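Subject: Re: [plerkham-home] Folding microfibre towels

Hello Volkan, and hello everyone,

Volkan Canpolat wrote in November:
> My light blue ones never come out square. I start well enough and
> then the middle goes all lumpy. Do you begin from a corner or from
> an edge? And do you cut the labels off?

I do sympathise, as I had just the same trouble with mine for years (and my mother, who ironed her dusters, was no help at all!). My answer is to begin from an edge, always. Lay the towel flat and line its sides up with the sides of the desk, then bring two corners over together. If you take only one corner it goes across on the slant, and the fuzzy cloth clings to itself and bunches up into a ridge.

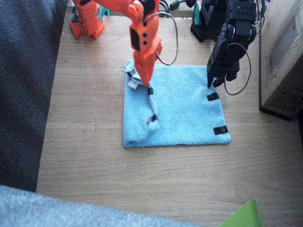

Light blue towel on the desk, top left corner folded in on the diagonal, label showing.

Once you have a ridge like that I wouldn't try to pat it down. Open the corner out again, smooth the cloth from the middle with the flat of your hand, and start afresh with both corners. Black tape along the edges makes a good marker for where your fingers should go.

As for labels, I leave them on and keep that corner at the top left, so I know which way round I am. Do snip yours if they scratch, though.

I fold mine in 3 after that, and 5 of them sit very nicely in the kitchen drawer.

Warmest wishes to all,
Hiyori Katayama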